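Handout 6 - Notes from the demo visit (Rulon lab), intro to robot manipulation
July 23, 2024

Typed up fast, will fix later. If you missed the visit read all of it, if you came just check the bits on planning.

Getting in: sign in at the front desk, Handetti building, room 264. Bags on the hooks. Group split in two, second half waited in the hall and did the worksheet.

What they showed
- the simulator first, then the scheduler (called Farura). Same program runs both, that was the main point of the morning
- one arm, two-finger gripper, one table of household stuff. Everything on the projector
- batch of 717 runs overnight, table layout changed between runs
- each run 20 seconds max, then reset

Terms you need for the quiz sheet
Pose = position plus orientation. Not just position!! Half of you wrote position.
Home pose = where the arm starts and goes back to.
Pre-grasp = gripper above the object, fingers open, nothing touched yet.
Approach vector = direction the hand comes in from. Straight down is the easy case. Works for a plate rim, less good for anythng tall and thin.
Workspace = everything the hand can reach. Smaller than it looks, the base position matters a lot.

Why the mixed objects: shapes that break a simple grasp planner. A plate is wide and low, so you go for the rim. A pen is thin and lies flat, finger tips have to get nearly to the table. The bee model has wings and legs sticking out, so where does the collision box go? Tight box and you clip a wing. Big box and the planner says no grasp at all. We argued about this one for a while, see problem 3.

Also asked: why bother with a lamp if it never gets picked up. Answer, obstacle. Planner has to route around the shade. Clutter counts.

Two views from the simulator, gripper up and clear of the table:
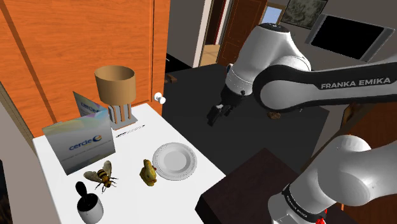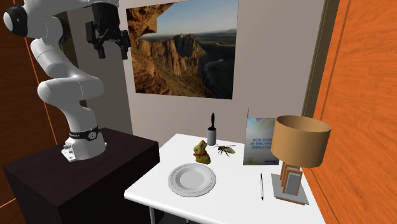

Problems for next time
1. Write the pre-grasp pose for a round plate, fingers straddling the rim. Use the table corner as origin. Sketch is fine.
2. Base moves 54 cm away from the table. Which objects go out of reach first? Say what you assumed about arm length.
3. Collision box for the bee. Draw a tight one and a loose one, one sentence on each.
4. Pick any object from your own desk and give two approach vectors, a good one and a bad one.

Hutapea reading is chapters on motion planning only, skip the part on wheels. Hand in on paper, stapeled please. The November visit covers force sensing, sign up sheet goes round next class.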